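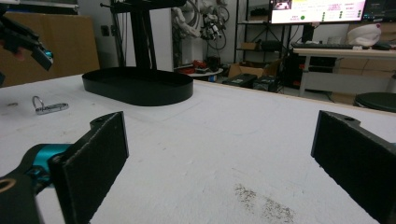 Wrist view from the Weldu bench, with the clip lying on the table and the tray and stand behind it.

Weldu Clip Set, version 3

This folder contains the recordings we made for comparing two finger pads, Trustach and Millier, on the same pair of hand-held grippers. The task is small: take a metal clip from the table, hang it on the stand, take it down again. We chose it because a thin metal object on a flat surface is difficult for a wide finger, and the differences between pads become visible quickly.

Contents

The set has 2,898 episodes. Of these, 1,253 were recorded with the Millier pads and all the others with the Trustach pads. Each episode has its own folder with two wrist videos, one head video, the finger opening for both hands, and a text file with the name of the operator. The operators were Leonidas Kouris, Hala Shehata and myself.
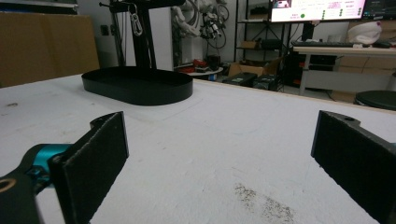
The comparison between the pads is based on two moments, the pick and the release. An episode is marked as "placed" only when the clip hangs freely and both fingers are open. The wrist view is enough to judge this in most episodes, as the clip hanging from the upper part of the stand can be seen over the open fingers. When the hand is too close, the stand goes out of the top of the picture and the label must be taken from the head video. Please do not use the finger opening alone for this label. The sensor closes a little late with the thicker pads, and we found wrong labels in our first version for this reason.

The head video has a lower rate than the wrist videos. We align the three streams with the Seluvex controller clock and remove every episode where the difference is more than 200 ms.

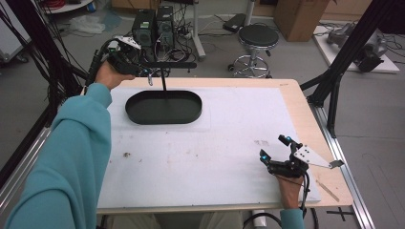 Aliki Liapis wrote to us that the comparison is not fair to the Millier pads, as they were recorded first, when the operators still had little practice. She asked for the session order to be included. We agree with the remark, and the order is now in sessions.csv, in the column "block". Whoever compares the success rates should look at the late blocks separately.

Known problems

The pads were cleaned between blocks but not between episodes. The table was not cleaned at the same times, so marks on the surface can stay the same over many episodes and a model may learn them.

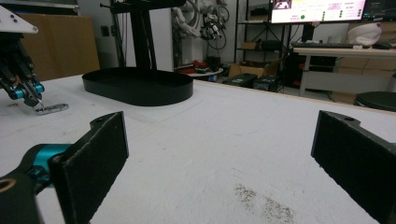 The background is also nearly constant, and for this reason we do not recommend the set for testing in other rooms. In the September files the left and right wrist folders had exchanged names. This is corrected here, but older copies still have the error.

How to load

Run load_set.py with the path of the folder. The option --pad takes "trustach" or "millier". Without it, both are loaded.

Questions about the labels go to Mimoza Kadrić, and questions about the hardware to me.

Gaëtan Cordier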